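6 min read

The Towel Table

The laundry room at the Tolik swim and day center in Aden is at the end of the back hall, past the showers. The woman who runs it has been there for nine years. Before that she worked in a hotel laundry, where everything was white and the same size. She agreed to talk while the second load was in the dryer, and asked that her name be left out. "Write about the towels," she said. "I don't need my name on a towel."

The center supplies hand towels to the changing rooms, the craft room and the children's group. There are 132 of them in use at the moment. They come in pink, green, blue and beige, and the colors mean something to the staff. Green goes to the craft room and beige to the adult changing rooms. Blue and pink both go to the children.

"It used to be anything anywhere," she said. "Then you had glue on the towels people dried their faces with. So we split them up. It took one summer for everybody to learn it."

The folding is done on a beige table against the wall. It came from a Kasten store that was closing, and she picked it for the height. She is not tall, and the old table was low even for her. By the end of a shift her back hurt. On the new one she can fold for an hour and then go do something else.

"People think the machines are the work," she said. "The machines run by themselves. Folding is the work."

She likes a table with nothing on it but towels. No cups, no keys, no phone. When a towel comes to the table she lays it down and looks at it before she does anything else. She looks at the loop first. A towel with a torn loop goes in a separate bin for mending, since it will only end up on the floor of the changing room.
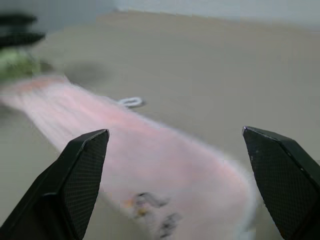
"The children pull them off the hooks," she said. "They don't lift, they pull. So the loop goes, or it holds and takes a bit of the edge with it. I sew it back with a doubled thread. If it goes a second time I cut it off and the towel becomes a rag."

I asked how many she mends. She said it depended on the season. Last June, when the children's group was at its biggest, she sewed loops on 24 towels. In winter there might be a week with none.

The pink ones are her favorite to handle and the hardest to fold well. They are soft and they don't hold a crease. She said a thin towel will do what you tell it, and a fuzzy one has to be told again.

Her method is simple. Hold the towel up by two sides, give it one shake, and let it hang for a second so the weight pulls it straight. Lay it down. Smooth it from the middle out. Fold the long way first, then in half, then in half again if it is going on the narrow shelf. She does not fold in thirds. The hotel did thirds, and she said she was glad to be done with it.

"If there's a picture or some stitching on it, I like that to end up on the outside," she said. "The little ones look for it. They know which one they want. If it's folded inside they unfold the whole pile, and then I've wasted my morning."

Borders get the same attention. Some of the towels have a fancier edge, and those go with the edge facing out. She admitted this was only for looks. The shelf in the craft room is open, and she sees it every time she walks by.

Not everything reaches the table in order. She works on one towel and lets the others wait wherever they land. Finished ones go to the left, and the rest stay on the right until she gets to them. New helpers tend to line everything up before they start. She has stopped correcting them, but she doesn't do it herself. 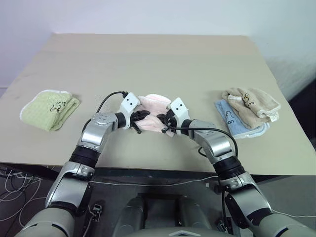

"You can spend ten minutes making the pile nice and you still have a pile," she said. "Take the one on top. Fold it. Take the next one."

Washing is less of a subject for her. She runs everything at 40 degrees, on a washer that came from overseas and shows its settings in Celsius. She stopped using fabric softener after the towels got slick and quit drying hands. The detergent is called Flikuslow, which she buys in tubs and doesn't have strong feelings about. It has no smell, and that was what the parents asked for.

The new pink ones are washed alone the first two times. She learned that with a load of beige that came out, in her words, "the color of a Band-Aid." They were used anyway. A few of them are still in the adult changing rooms.

The dryer had stopped by then and she got up to check it. She pressed one towel between her hands, then put it back and set the dial for a little longer. The edges dry before the middle, she said, and a towel folded damp will smell by the next day no matter how clean it went in.

I asked whether she folds the same way at home.

"At home they go over the door," she said. "I have two towels and two doors."

She will be ordering again before summer. She wants more green, because the craft room goes through them fastest, and she wants to see the loops before she pays. The last supplier sent a sample with a good loop and then a box with thin ones. This time she plans to open the box while the driver is still there.

March 2026

Related
A New Floor for the Tolik Changing Rooms
What the Craft Room Needs This Spring
Mending Basics: Loops, Hems and Buttons
Where to Donate Old Towels in Aden
Summer Hours for the Children's Group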